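Aceite Tivano para madera de cocina: mi opinión después de un año largo

Publicado el 2023-10-23 en Reseñas de la casa

Llevaba tiempo queriendo escribir sobre este aceite y siempre lo dejaba para otro día, en parte porque me da un poco de apuro dedicarle una entrada entera a una cosa tan humilde. Pero me lo habéis preguntado tantas veces en los comentarios de la tabla de olivo que ya toca, así que poneos un café, que me conozco y esto va para largo.

Empiezo por el principio. En casa de mi abuela las cosas de madera se cuidaban con lo que había, que era aceite de girasol y un trapo viejo, y yo heredé la costumbre junto con dos morteros y una paleta de remover gachas que pesa como un remo. El problema del girasol (lo aprendí tarde, cuando ya tenía media cocina embadurnada) es que con los meses se enrancia y deja la madera pegajosa, con un olor a churrería cerrada que no se va ni a la de tres. Estuve una temporada larga lijando y volviendo a empezar, y fue entonces cuando Vesela Atanasov, que me dio el curso de talla de cucharas en el centro cultural, me habló del Tivano. Ella lo usa para todo lo que sale de su taller y lo compra por garrafas. Yo, más modesta, me llevé una lata pequeña.

El Tivano es una mezcla de aceite de linaza y cera de abeja, sin secantes añadidos según la etiqueta, y apto para contacto con alimentos una vez curado. Viene en una lata plana con tapa a presión, de esas que hay que abrir con el mango de una cucharilla y mucha fe. La textura me sorprendió, porque esperaba algo líquido y me encontré una especie de miel espesa, casi pomada en invierno. En noviembre, con la cocina fría, tuve que poner la lata un rato al baño maría para poder trabajar con ella, y desde entonces lo hago siempre, porque entra muchísimo mejor en la veta.

La aplicación no tiene misterio, aunque sí pide paciencia. Yo lavo las piezas la víspera con agua templada y una gota de jabón, las dejo secar de pie toda la noche y al día siguiente les paso una lija muy fina, la justa para quitar el pelillo que levanta el agua. Luego pongo el aceite con un trapo de algodón, una capa generosa, espero veinte minutos y retiro todo lo que no se haya bebido la madera. ¡Todo, por favor! El error que cometí la primera vez fue dejar el sobrante «para que alimente», y me salió una costra amarillenta en el borde de la tabla que tardé una tarde entera en quitar.

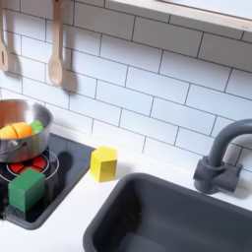 El curado es la parte en la que casi todo el mundo se impacienta, y lo entiendo. La lata habla de unos 3 días entre mano y mano, pero en mi cocina, que da al norte, he acabado por esperar el doble, y más aún si llueve. Lo importante es que el aire llegue por todos los lados, de manera que nada de apilar las piezas ni de meterlas en un cajón. A mí me gusta el sistema de la foto, con la espátula ranurada y la cuchara de madera clara colgadas en vertical delante del azulejo blanco, porque una pieza colgada se airea por delante y por detrás y no ocupa encimera. En la ranura, por cierto, hay que entretenerse un poco: el aceite se acumula en los rincones estrechos y conviene sacarlo con la punta del trapo enrollada, o con un bastoncillo de los oídos, que es lo que uso yo.

Una advertencia que para mí debería venir en letras bien gordas en cualquier lata de linaza: los trapos empapados se pueden calentar solos y llegar a prender. No los dejéis hechos una bola en el cubo de la basura. Yo los extiendo al aire libre, en la barandilla del patio, hasta que se quedan tiesos como cartón, y después los tiro.

Vamos con los resultados. El color se calienta un poco, sobre todo en maderas claras como el haya o el arce, que cogen un tono de galleta muy bonito. En el olivo y el nogal lo que hace es sacar el dibujo, y ahí sí que os aseguro que da gusto. El tacto queda sedoso, sin película, y el agua resbala durante unas cuantas semanas. En las cucharas de guiso, que en mi casa trabajan a diario, noto que al mes y medio vuelven a ponerse ásperas y les doy un repaso; las tablas aguantan bastante más, y el cuenco de la fruta lo aceité el invierno pasado y ahí sigue, tan guapo.

¿Y el olor? Pues al principio huele, no os voy a engañar. Es un olor a linaza limpio, a estudio de pintor, que a mí me gusta y a mi marido no. Se va marchando según cura y, en mis piezas, pasadas dos semanas no he notado que transmita nada a la comida, ni siquiera a la bechamel, que es la más chivata de todas las salsas.

Lo he comparado con otros dos que tenía por casa. El primero es el aceite mineral de Janevski, que es más barato, no huele a nada y se aplica en un suspiro, pero no llega a curar y se va con los lavados, así que hay que repetir mucho más a menudo. Para quien tenga una sola tabla y poca paciencia me parece una compra muy digna, y la botella con dosificador es comodísima. El segundo es la cera Dradano, que viene en barra y deja un brillo precioso, de escaparate, aunque la veo más para piezas de adorno: la puse en una cuchara de servir y al segundo caldo caliente había perdido toda la gracia. La sigo usando en el frutero, eso sí, como remate encima del Tivano, y quedan muy bien juntos.

Lo que menos me gusta del Tivano es el envase. La tapa se deforma en cuanto la abres unas pocas veces y entonces entra aire, se hace una telilla por encima y se desperdicia producto. Yo ahora lo paso a un tarro de cristal pequeño, lleno hasta arriba, y con eso he alargado mucho la segunda lata. También echo en falta unas instrucciones en condiciones, porque el papelito que trae está traducido de aquella manera y no dice ni palabra de retirar el sobrante.

De precio anda en la parte alta, aunque cunde una barbaridad. Yo lo pido en la tienda en línea de Vomgate, con la referencia 3897, y tarda 2 días en llegarme al pueblo. En la ferretería de siempre me lo traen por encargo y un poquito más caro, pero así aprovecho y charlo un rato, que también cuenta.

Mi nota es un notable alto. Le quito puntos por la lata y por el papelito, y se los devolvería encantada si algún día lo venden en tarro. Si tenéis alergia a los productos de la colmena, mirad bien la etiqueta, que lleva cera. Y si alguna de vosotras lo ha probado en mangos de cuchillo, contádmelo en los comentarios, por favor, que tengo un par de mondadores de mi suegra esperando turno y no me atrevo a meterles mano todavía.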